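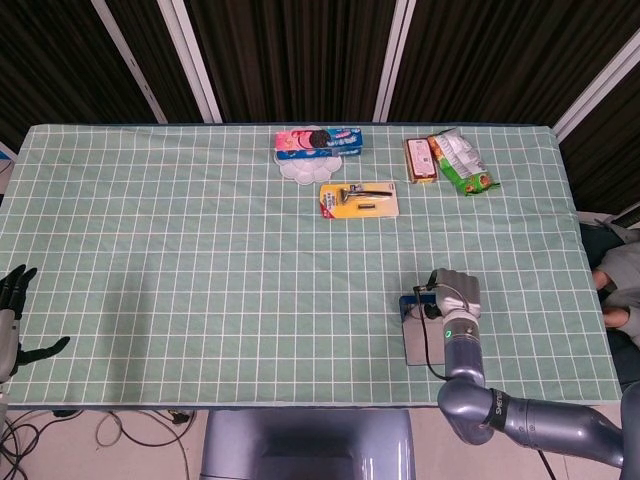 The robot arrived at Clemthorpe Returns on a Thursday, and by lunch it had been given Haris Dogar's stool. It didn't use the stool. It had no lower half to speak of. But the stool went to its end of the table, and Haris stood.

"You're not being replaced," said Shenoy, who ran the floor. "You're being elevated."

"I was higher up when I was sitting down," said Haris.

For 200 shifts his job had been to look at what customers sent back and decide whether it was sad or sellable. Cookies, razors, chips, things with chargers. Now the robot would decide, and Haris would be its Confidence Partner. This meant that whenever the robot was less than 69 percent sure of something, a tablet buzzed and Haris had to say what the thing was.

It buzzed all afternoon.

"Cookies," said Haris. "Razor. Cookies again. That's a plate."

The robot put its fist on a small gray gadget and kept it there. Haris waited. The tablet did not buzz, so the robot was apparently sure of something.

"What's it doing?" asked Pratley from Accounts, who had come down to see the future and brought a sandwich.

"Thinking."

"How long does it get?"

"I got four seconds," said Haris. "There was a poster."

They watched. Pratley finished the first half of the sandwich. Everyone upstairs still talked about Porkgate, when Haris had passed a canned ham as a doorstop, and it struck him that the robot would never have a Porkgate. It would have an update.

At 2 the tablet buzzed at last. IS THIS FINISHED? it asked.

Haris looked at the gadget, then at the hand, then at Shenoy's office, where the blinds were down. He typed NO.

The hand stayed where it was. Haris went around the table, carefully -- there were cables -- and took back his stool.

"Is that allowed?" said Pratley.

"I'm 70 percent sure," said Haris, and asked if he was going to eat the other half.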